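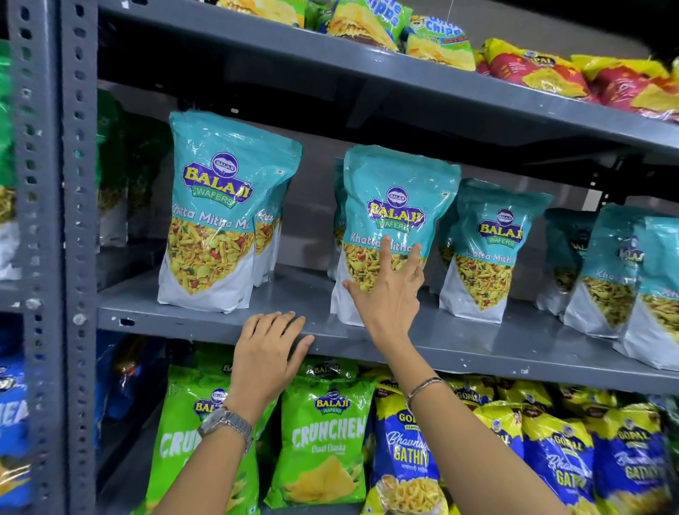

Packets of snack mix on a gray slotted-angle shelf.

Putting on a small building show: tips from our workshop

Posted 2022-03-05 by Nelli Ojala

I love a room full of building models! We hung our fourth show at the Mingate hall in December, all about old pumping stations and what people have turned them into, and I came home with sawdust in my hair and a notebook full of things I want to remember. Help yourselves.

Hanging drawings
Set the middle of every sheet at the same height, even when the sheets are different sizes. Stretch a string along the wall first and work to that. For big floor plans we use two bulldog clips and two panel pins, and they come down again with hardly a mark.

Flattening rolled plans
Roll them the other way around a wide cardboard tube, leave them for an hour, then press them under a clean board overnight. Tracing paper gets a sheet of plain paper on each side. Go easy with it, the old stuff cracks!

Dusting models
A soft makeup brush beats any cloth. Start at the roof and work down, and hold a fingertip behind thin walls while you brush. The Tikkanen pump house model has 7 chimneys and I've glued every one of them back at some point (white glue, a tiny dot on a toothpick, then leave it alone until morning).

Plinths
Old kitchen cabinets make wonderful plinths. Take the doors off, screw a square of MDF on top, fill the holes, sand, and give it two coats of matte paint. Ours are a warm off-white, and the Berkura tower model looks terrific on it. If the floor slopes, slide a bit of folded card under one corner before the model goes on.

Labels
Print them bigger than you think you need! Stick them to foam board, cut with a fresh blade, and put them on the left side of the plinth where people tend to start reading.

Lighting
Clip lamps from one side only, low down, so the windows and ledges throw shadows. The Trinton mill model looked flat as a pancake until we moved its lamp to the floor.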